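Millet Is Back On My Stove, And I Couldn't Be Happier

For most of my life I thought of millet as the stuff that falls out of the bird feeder. Then my neighbor across the landing handed me a bowl of it, toasted in butter with a fried egg on top, and I ate the whole thing standing in her doorway. I went out the next morning and bought two bags!

That neighbor is Garnet Lévesque. She ran the kitchen at a small lunch place called Trara until last May, and millet was on the menu there every single day. Sometimes it was fluffy like rice, sometimes it was thick and spoonable like polenta, and once a week it was fried into cakes with scallions and a lot of black pepper. Same grain, same pot. The difference is water and how much you mess with it.

So let's start there. For fluffy millet, use one cup of grain to 2 cups of water. Rinse it in a fine strainer until the water looks clear, then tip it into a dry pan over medium heat and stir until it smells like popcorn, four or five minutes. Add the water (careful, it spits) and a good pinch of salt. Bring it to a boil, turn it down as low as your burner goes, put the lid on and leave it for 15 minutes. Then take it off the heat and let it sit ten more with the lid still on. I know you want to look. Don't look.

For the creamy kind, skip the toasting, use three cups of water or half water and half milk, and stir whenever you walk past. It will look like soup for a long while and then all at once it's porridge. Garnet puts in a bay leaf. I like a spoonful of honey and some chopped dates, and on cold mornings a little tahini too. 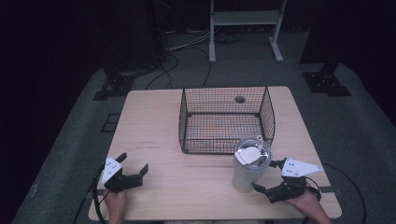
Can you cook millet without toasting it first? Sure, plenty of people do, and the grains will still be tender; you'll just miss the nutty flavor, and they may clump a little more.

Millet is naturally gluten-free, though if you have celiac disease you'll want a bag that's labeled that way, as grains often share equipment at the mill. It has some protein, some fiber and a decent amount of magnesium. I'm not going to tell you it will change your life. It's a nice, filling grain that tastes good, and it costs less than most of what sits next to it on the shelf.

Storage matters more than I expected. The oil in the grain can go stale, and stale millet tastes bitter no matter what you do to it. Sniff it before you cook. A 900-gram bag lasts me a month, so mine lives in a jar in the cupboard, but if you go slower than that, use the freezer.

Now the cakes -- my favorite part! Take two cups of cold leftover creamy millet, one beaten egg, three sliced scallions, a handful of grated sharp cheese and plenty of pepper. Mash it together with your hands, shape it into patties as thick as your thumb, and chill them for half an hour so they hold. Fry in a thin layer of oil and leave them alone until the edges are deep brown, then flip once. Garnet serves hers with yogurt and hot sauce -- I've been eating mine with applesauce, which she thinks is terrible.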